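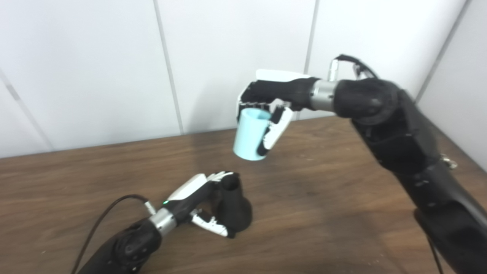 Honditano open day in Besulis – who went?

Forum: Shows, Visits and Events

gearlash
Posts: 2,966

Went to the Honditano open day on Thursday and figured I'd write it up while I still remember most of it. I was there from a little after 9 in the morning until they started stacking chairs.

You sign in at the front, get a sticker, and they take you through in groups of 14. Our group did the machine shop first, then the cable room, then the two-arm bench. The shop was what you'd expect. The cable room was better than it sounds, and I'd have stayed longer if they'd let me. Every harness for the arms is made up there by hand and hung on a numbered peg.

The two-arm bench is what most people had come for. Two black arms, a five-minute talk, then the task: one hand steadies a black stand on the table and the other one brings a light blue cup over to it and sets it in the top. That's the whole job. It's slow. If you have only seen arms in a welding cell, you will think something is wrong with it. But I stood through three rounds and I liked watching how the left hand takes hold of the stand. It gets the thumb down low near the base and reaches the fingers over the top.

Parking was bad. Lunch was a sandwich truck.

Re: Honditano open day in Besulis – who went?

plainbearing
Posts: 106

I was there too, afternoon group. I'll be the one to say it: I was not impressed. Two arms, two hands with more joints than I could follow, and the job is putting a cup in a stand. I have a pneumatic gripper at work older than some of my coworkers and it would do that all shift. In our group it missed on one of the tries and the operator had to stop it and start over.

The shop tour was good. I'd go back for the shop tour.

Re: Honditano open day in Besulis – who went?

millrat_b
Posts: 11

What were the hands? They had something like that at the Nyanda fair last November but it was behind glass and the person at the booth didn't know much. I'm mostly interested in how the wrist goes together.

Re: Honditano open day in Besulis – who went?

gearlash
Posts: 2,966

They didn't give a maker for the hands and I didn't ask. Silver collar at the wrist, then the hand. The cable comes back over the top of the wrist to a small silver connector and runs along the arm from there. Same setup on both sides. Backs of the palms are part black, part white shell. There's a little green light on the back of the left one.

On the miss – yes, I heard about that from someone in line at the truck. We had three good ones, so I can only tell you what I saw.

Re: Honditano open day in Besulis – who went?

slowfeed
Posts: 740

plainbearing, your gripper would do it all shift if the stand was bolted down and the cup came in the same way every time. Ours was sitting loose on a wood table. The operator in our group slid it over a few inches between rounds and the left arm went and got it where it was. That's the part I would pay for. I do small batches and half my day is fixtures.

I do agree it was too slow to be any use to me right now.

A few things I wrote down, for anybody thinking of going to the next one:

1. Ask to stand on the far side of the bench if your group is small. From the front, the right arm blocks a lot of what's going on. They let four of us go around.

2. Watch the gap between the two hands. The left one keeps a finger over the top of the stand while the cup is being brought in above it, and the tip of that finger ends up just under the bottom of the cup. The cup comes in tilted, too, with the open end up and to the right. I asked if the tilt was on purpose and the answer was that the hand is free to pick its own grip, and they correct the angle late.

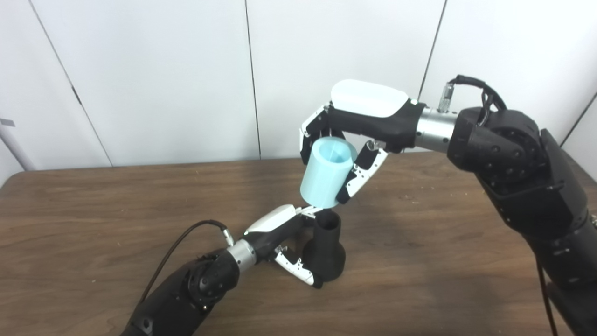 3. Go early for questions. By mid-afternoon the operator was giving short answers and I don't blame him.

4. Skip the video in the lobby. It's the same one they have on their site.

Re: Honditano open day in Besulis – who went?

plainbearing
Posts: 106

Fair point on the fixtures. Our group didn't get to see the stand moved, or if it was moved I was looking at the wrong arm. I would still rather see it handle something with some weight. A light plastic cup is about as forgiving a part as you can pick.

Re: Honditano open day in Besulis – who went?

knurlgirl
Posts: 388

I don't think it's forgiving. Try picking up a thin cup from the rim side with stiff fingers and see how long it keeps its shape. A steel slug is easier, you just squeeze.

Did anyone get a look at the cup? It looked printed to me, with the layer lines on it.

Re: Honditano open day in Besulis – who went?

slowfeed
Posts: 740

Looked printed to me too. Faint lines running around it. I didn't get to handle it.

Re: Honditano open day in Besulis – who went?

millrat_b
Posts: 11

Thanks for the wrist details. One more: is the cable held down anywhere along the forearm, or does it just hang? The arms we have on trial from Vorkitz came with the cable loose and we snagged it in the first week. I ended up using hook and loop straps.

Re: Honditano open day in Besulis – who went?

gearlash
Posts: 2,966

There's some slack. It makes a loop at the wrist, and on the right arm there's another black cable hanging down low. I didn't see either one catch on anything while I was there. I didn't look for clips, sorry. Somebody in the cable room could tell you in ten seconds, they were happy to talk.

Re: Honditano open day in Besulis – who went?

plainbearing
Posts: 106

If they do another one I'll take the morning group and stand where slowfeed said. Does anybody know if you have to sign up again or if they keep the list?

Re: Honditano open day in Besulis – who went?

knurlgirl
Posts: 388

You have to sign up again. The form goes up on their site a couple of weeks ahead and the morning groups fill first.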